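Thursday, pm – equipment list

Went through next quarter's spend with Terence. Rumach want 1000 for a spare pair of gripper fingers and 200 for a cable tidy kit. Fingers yes, cables can wait until February.

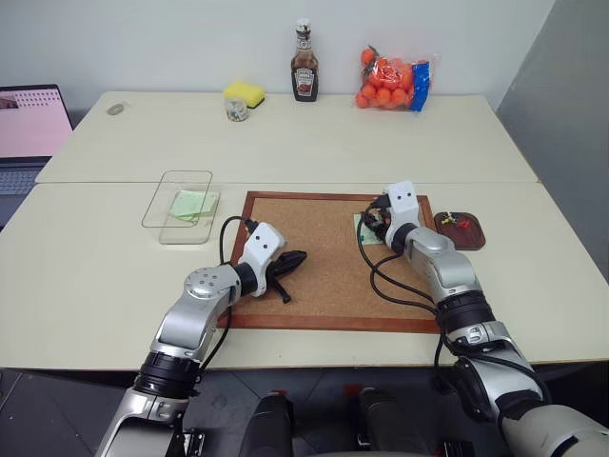
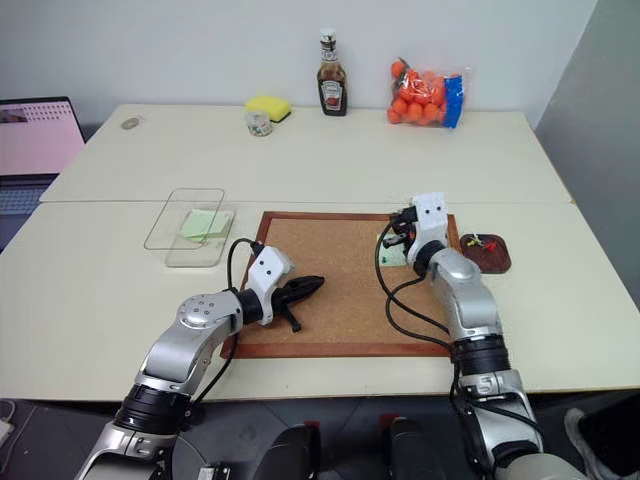
Cork board and green notes, both arms over the board.

Still to price: 5 more cork boards, and a second tray for the notes. Lomon quoted over 19 days' delivery on the boards – Jadwiga to try Adamczyk. Need a cost code from Harpreet before ordering.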